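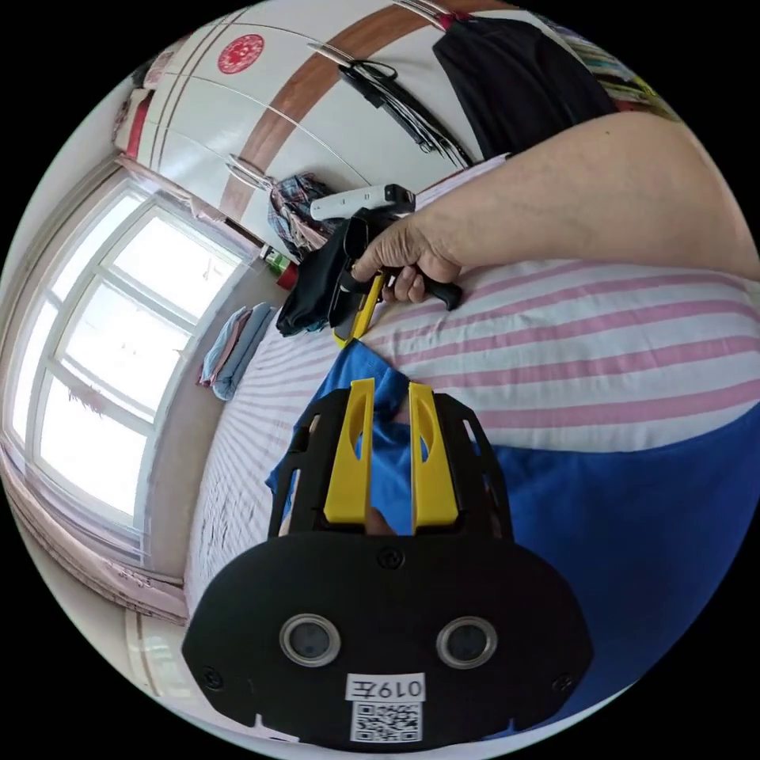 The Flotell fabric steamer is a corded hand steamer that sells for $29, and I bought mine to stop dragging out the ironing board for curtains and tablecloths. I don't wear many clothes that need pressing. What I do have is a lot of flat cloth: panels for the front windows, covers for two old chairs, and whatever is waiting by the sewing machine. The blue cloth was one of the first things I tried it on, because a wide stretch of one color shows every crease. I've now used the steamer since February for the same kind of work, with a few shirts thrown in.

It comes with a fabric brush, a measuring cup and a folded instruction sheet. The brush clips on over the steam plate and has to be pushed harder than you might expect before it catches. The first time I used it I thought it was on, and it dropped off onto the floor after a minute. It hasn't done that since I learned to wait for the click.

The tank pulls straight down off the handle. The fill hole is small and has a rubber plug, so use the cup or a thin stream from the tap. A full tank is enough for one long curtain panel or a couple of shirts. For anything bigger you will be walking back to the sink. My old Stastberg held more water, but it was heavy enough that my wrist hurt by the end of a panel, and I would take the smaller tank over that.

Power is 2,000 watts, and you do notice it. Steam is ready by the time I've got the cloth on the rod and pulled it straight. There are two settings. Low is fine for thin fabric. High is the one I use for nearly everything, and it puts out a steady flow as long as you keep the head mostly upright. Tip it too far forward and it spits. Three or four drops will come out at once and leave spots. They dry without a mark on cotton, but I'd keep it well away from silk.

How it does on creases depends on how they got there. Wrinkles from the dryer or from sitting in a basket come out in one or two passes. Fold lines from cloth that has been on a shelf for months are another matter. On those I go over the line slowly from the back, pull the cloth tight with my free hand below the head, then do the front. Most of the line goes. On heavy cotton you can still find it if you look along the fabric in daylight. If you're cutting a pattern and need the cloth dead flat, use an iron. I still do, and I don't think any steamer at this price will replace one for that.

Hanging the cloth makes a big difference. Draped over the back of a chair or a table edge, it bunches where it bends and the steam sets new creases in the bend. A shower rod with clips works better. For chair covers I put them on the chair and steam them in place, and the fit looks neater afterward than it did when I ironed them first.

A few things I don't like. The cord is short, and in my front room it reaches the first window but not the second. The power button sits right under the thumb, so I've switched it off by accident more than once. It also has no stand. The only safe way to put it down is on its heel, and it's a little wobbly there – I keep a folded towel nearby and set it on that.

Cleaning is simple. Empty the tank when you finish and leave the plug out so it dries. Our water is hard, and by the end of the second month the steam had gone weak on one side. I ran a tank of half vinegar and half water through it outside on the step, then a tank of plain water, and it came back. The instruction sheet says nothing about hard water, which it should.

I looked at the Frimpong before buying this one. It has a longer cord and a proper rest, but it costs a good deal more and the store in Skoltthorpe only had the display unit.

For curtains, table linen and everyday clothes, I'd buy the Flotell again at $29. For quilting or dressmaking, keep your iron and treat this as the second tool.

Rating: 4 out of 5

Posted 6/17/26 by Sizwe Oosthuizen

Related reviews
Stastberg upright steamer: one year on
Clip rings for curtain rods, small and large
Ironing boards for small rooms
Getting scale out of a steam iron

Contact | Copyright Sizwe Oosthuizen | Back to top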